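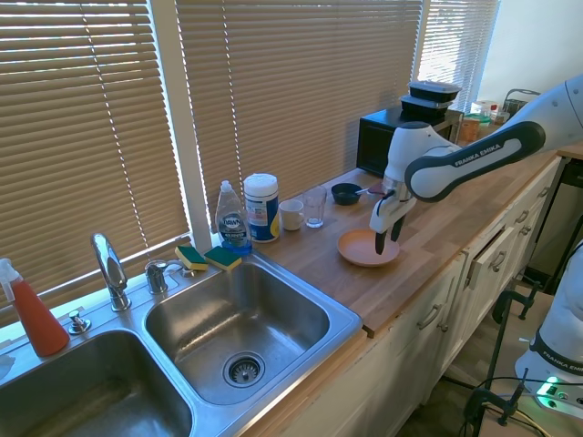 Kitchen Manipulation Study: Gallery

The Household Robotics Group at the Pollusstead Institute has completed the first phase of Edolov, a study of how robot arms learn everyday kitchen tasks from human demonstration. Recording ended in November. The work was carried out in a furnished kitchen, with ordinary dishes and cleaning supplies left on the counter during trials.

The data set holds 495 demonstrations across 16 tasks, each performed by one of 6 trained operators. A further 120 trials were set aside for testing and were not used in training.

Plate approach
A Franka Emika arm with its two-finger gripper pointed down, just above the rim of a peach-pink plate. Flat, shallow dishes were the hardest objects in the study — the fingers must meet the rim at a narrow range of angles.

Background objects
A mug, a drinking glass and a small bowl with a spoon stand in a row behind the plate. The learned policy receives no list of objects and must pick out the target from the camera view alone.

Daylight
Window blinds behind the counter let in bright light. Lighting was left uncontrolled in all trials, and results are reported separately for morning and afternoon sessions.

Study lead: Veronika Kofler
Data collection and review: Flurina Camenzind
Control software: Dronine, version 6

Requests for access to the data should be sent to the Edolov project office, Zaugg Building, Pollusstead.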